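Zu Besuch bei Clirum in Skerkendale

Im Dezember durfte ich endlich mal ins Greiferlabor von Clirum, und ich sag's gleich: Ich wollte gar nicht mehr weg! Ankit Maurya hat mich um 9 Uhr am Tor abgeholt (Kaffee gab's auch, sehr guten sogar) und dann direkt an den Tisch mit den beiden Kandidaten gestellt, Omari und Lacerda. Beide Greifer sollen dasselbe Messingteil halten, und ich durfte selbst ans Bedienpult.

Der Omari fühlt sich flott an, fast nervös. Beim Lacerda musste ich mich erst an die Verzögerung gewöhnen, dafür wiegt er nur 900 Gramm – am Arm merkt man das sofort.
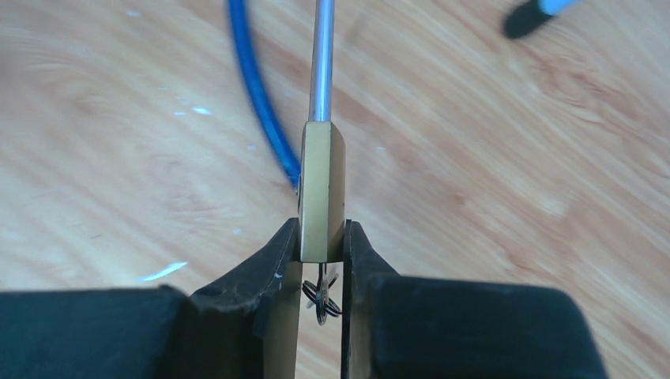 Messingblock mit Metallstab zwischen den schwarzen Greiferfingern, Blick aus der Kamera am Greifer

Jailson Rangel führt die Liste mit den Griffversuchen, 1.064 Stück stehen schon drin. Sein Favorit ist der Lacerda, Ankit schwört auf den Omari, und die zwei haben beim Mittagessen munter weitergestritten. Ich würde den Omari nehmen, aber bitte mit der Software vom anderen! Im Frühjahr fahre ich wieder hin, dann sind die neuen Kameras dran.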